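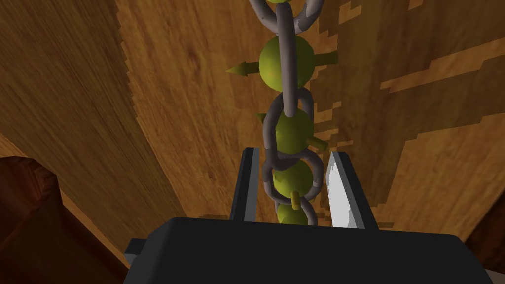 2025-08-22

Well, the Taltora is home at last, and I have sat down with a pot of tea meaning to write a few lines before bed, though I know perfectly well it will be more than a few.

I went over to Cutton on the early bus with the spare key in one pocket and the receipt in the other, feeling rather like a child on the way to collect a puppy. She has been at the garage since June, waiting first for a gearbox mount and then for the man who knows how to fit a gearbox mount, and I had quite forgotten how low she sits. I dropped into the driver's seat with a bump and said something I shan't write down!

The bill came to 297 pounds, and I had braced myself for a good deal worse, so I was almost cheerful handing over the card. They had done the brake pads at the same time (I did ask them to, back when it went in, and had forgotten) and changed the oil, and somebody had very kindly glued the rubber trim back along the passenger door, where it has been flapping since the winter before last. It wasn't on the bill. I must take them a cake.

I came home the long way, of course. The road up past Tarawneh has been resurfaced and it is a joy now, all those bends one after another with hardly a patch in them, and the gear change is so much better that I kept changing down just for the pleasure of it. Third used to need a proper shove and a bit of patience. Now it goes in like a drawer closing. I saw 61 on the straight by the reservoir and then thought better of it, because there was a tractor ahead with its light going, and I trundled behind him with the window down for a good two miles and didn't mind in the least.

She still pulls a little to the left under braking. I noticed it twice coming down the hill, and I have made a note to have the tracking looked at. The clock is also an hour out, and the radio has lost all its stations and wants a code that I am fairly sure is written inside the handbook, wherever the handbook has got to. I looked in the bureau and under the stairs and found the handbook for the car before this one, and the one for the old mower.

I did stop to look at the new Fivine on the way through town, as there was one in the showroom window in a very handsome dark green. I sat in it for ten minutes. It is quiet and comfortable and the seats go up and down at the touch of a button, and my knees liked it very much indeed - but there is a great screen where the dials ought to be, and I couldn't find how to turn the fan down. The young man was sweet about it and gave me a brochure, which I have put with the others.

Nearly 100 miles on the clock today, all told, and half a tank left. Tomorrow I shall wash her if it stays fine, and have another hunt for that handbook in the loft.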